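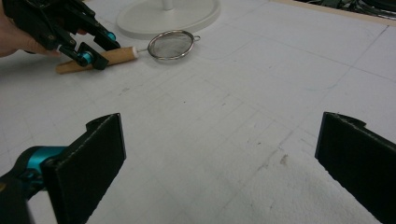 I run the box office forecasts at Lurketti, a small film newsletter that has somehow grown to 2419 subscribers, and I'm after a few new people to guess along with me. We're about to start our next season of predictions, which covers the big releases from May to the end of August, and I'd like a proper panel this time instead of just me and Selim arguing over a spreadsheet. The first get-together will be an evening of trailers and first guesses, and there'll be proper leaf tea, strained through a little wire mesh strainer with a wooden handle and a hook to rest it on the cup, so please don't bring teabags. I'm fussy about two things and the other one is opening weekends.

What I'm looking for is 11 people who go to the pictures fairly often and have opinions about it. You don't need to work in film. You don't need to be good at maths either, though you should be comfortable writing down a figure and having it read out later when it's badly wrong. Last summer I had a talking-animal sequel down as the flop of the year and it stayed in the top five until the schools went back. I still get emails about it.

How it works: every week I send round a short list of what's opening, with the number of screens, the certificate, the running time and anything I've picked up about advance bookings. You send me back your guess for the UK and Ireland opening weekend, plus a line or two on why. That's the bit I care about most, to be honest. A guess with no reasoning is no use to me, but "my nephew's whole class is going" is very welcome. I put the best comments in the newsletter with your first name, or a made-up one if you'd like to keep your job out of it.

It should take you half an hour a week, a bit more when three big films land on top of each other (July, I'm looking at you). I need guesses in by six in the evening the night before the films open. Selim Tatlı keeps the scores and he doesn't take late ones, even from me, and I've tried crying.

There are also three get-togethers in the upstairs room at the Erdem, our two-screen cinema in Borkutcombe – one in April, one halfway through, and one in September when we go over the final table and somebody gets the trophy. I'd love it if you could make at least two. If you live too far off, you can dial in, but the sound up there is dreadful and you'll miss the cake.

Now, money. It isn't a job in the living-wage sense and I won't dress it up as one. Each panellist gets a flat 220 pounds for the season, paid in two halves, plus a pass for the Erdem that lets you in to anything that isn't sold out. Train or bus fares to the get-togethers are paid back up to 80 pounds in all, so hang on to your tickets. Whoever finishes top gets to write the September issue, and can be as smug as they like in it.

I'd particularly like to hear from people who see things I don't. I'm good on superhero films and hopeless on horror. I never know what to do with Bollywood releases, which regularly open far bigger than I expect, and I've got no small children so family films are a mystery to me. Waraporn Thongdee joined us last year knowing mostly about anime and beat the pair of us by a mile, so odd specialisms are a plus!

A few dull but necessary bits. You need to be 18 or over. You can't work for a distributor or a cinema chain, as some of them read the newsletter and it would look fishy. Guesses go in through Draveo, the little form we use, and it works fine on a phone. You can drop out at any point and I'll pay you for the half you've done.

To apply, send me a page at most. Tell me the last three films you paid to see, which release this summer you think everyone's got wrong, and what you reckon it'll take on its first weekend. No CV, please – I wouldn't know what to do with it. Email goes to the panel address at the foot of the newsletter, or leave a note at the Erdem's ticket desk marked for Lurketti. I'm taking applications until the end of March and I'll reply to everyone, though it may take me a week or two if there's a heap.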